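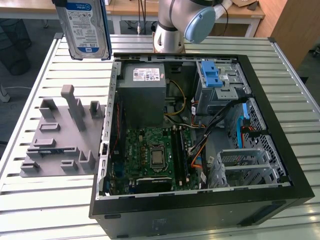 A hard drive in the gripper over an opened desktop tower, with the fixture plate beside it.

2021-12-18

The workshop in Gestville takes old office computers apart, and part of that work is now done by robot arm. The company, Fumix, put its handling rules in writing in October. We spoke to the engineer who drafted them. She asked us not to use her name, as the rules are still being reviewed by the firm's partners in Kadomitz.

The document runs to 5 pages. The first version was much longer. "People read the first page and then asked a colleague," she says. "So we cut it until the colleague had nothing to add."

Most of it deals with what happens before the arm moves. The tower is unplugged, laid on its side and opened by hand. Whoever opens it holds the power button in for five seconds with the lead out, then signs the sheet. Only then is the cell handed over.

"The signature is the bit I would fight for," she says. "If two people are on shift, each of them thinks the other has checked the mains lead. I've done it myself."

Hard drives get a section of their own. They may still hold somebody's files, so a drive that leaves a case has to be logged before it is put down anywhere else. The gripper must hold it by the metal body and keep clear of the connectors. If the label can't be read, the drive goes in a locked box and a person deals with it later.

Cables caused the longest argument. An early draft let the arm push loose wires aside. That was taken out after a trial in which a data cable was dragged off with its socket. "Now the rule is that a person clears the path or the job stops," she says. "It's slower – I know it's slower. The people who wanted it faster weren't the ones picking bits of plastic out of the case."

The fixture plate has its own line in the rules too. It is fixed in place before the shift and its position is checked again after any knock, however small.

She is less sure about speed. The draft follows advice from Chong, the consultancy that did the risk assessment, and keeps the arm slow whenever someone is within reach. The site hopes to handle 4000 machines next year, and she expects to be asked to relax that limit.

"They can ask," she says. "We'd have to do the assessment again first, and it would have to be in writing."

The next review is due in the spring.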